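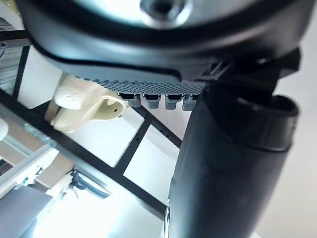
Robots draw a crowd at Mosari open day

The car park was full well before ten on Saturday, October 12, 2019, when Mosari opened its workshop doors to the neighbours for the first time, and by the time the kettle had boiled a second time there were people lined up along the side fence with prams, grandparents and at least one very patient greyhound. The final tally on the sign-in sheets was 133 visitors, a good many more than the 75 who had put their names down in September.

Mosari has been in the old joinery building behind the rail line for a few years now, and most people in the street will have driven past it without much idea of what goes on inside. The short answer is that the team there teaches robot arms to pick things up and put them down again, which sounds like very little until you have watched it being done and realized how many ways there are for a gripper to get hold of something badly.

Siu-fong Huang, who runs the workshop, gave the welcome from the top of a step stool and kept it brief, as she had promised her staff she would. She thanked the neighbours for putting up with the delivery trucks over the winter, pointed out the washrooms, and then handed things over to Danang Wijaya for the first demonstration of the morning.

Danang had set up the arm the team calls Zastora, which carries a small camera down near the gripper so that it can look closely at whatever it is reaching for. There was a screen beside the barrier showing what the camera saw, and this was easily the favourite spot for the younger visitors, who worked out very quickly that they could watch the arm with one eye and the screen with the other. Danang ran through 16 pickups over the session, some smooth and some less so, and talked his way cheerfully through all of them. When the arm let go of a foam block a bit early he simply reset it and had another go, and got a bigger cheer for that than for the ones that had gone well.

"People expect it to be fast," he said afterwards, over a sausage roll. "We run it slowly on purpose when there are visitors, but I think they like it better slow. You can see it making up its mind."

The second demonstration belonged to Nabila Sitompul, who looks after the grippers themselves and had brought out a tray of worn finger pads for people to handle. She explained how the surface of a pad makes all the difference to how firmly something can be held, and passed around an old smooth one and a newer textured one so that everyone could press a thumb against each. There were plenty of questions — how long does a pad last, what happens if it drops an egg, does it ever pinch you — and Nabila answered every one of them, including the egg question, which came up more than once.

Bernd Weidemann came along with his two granddaughters and stayed until the chairs were being stacked. He spent most of his working life as a fitter and said he had been curious about the building ever since the new roller door went in. "I thought I'd have a look for ten minutes," he said. "The girls wanted to see it go again, and then I wanted to see it go again." The younger of the two has asked for a robot arm for her birthday and has been told she may have a bicycle.

Over by the window, Chalerm Sangkhawat had a quieter table with drawings and spare parts from Hestuvum, the workshop's next project, which is meant to help with sorting small hardware. It is still early days and there was nothing moving to show, but he had a steady line of people wanting to talk, among them a couple of high school students asking about work placements. Mosari takes 2 placement students each year, and application forms are available at the front office during business hours.

A gold coin collection at the barbecue went to the Venkataraman Library for its after-school science club, and Siu-fong said the total would be posted on the library noticeboard once it had been counted properly. She would like to hold another open day next spring, with a longer break between sessions and a good deal more parking. Anyone who left behind a child's blue raincoat can collect it from the front office.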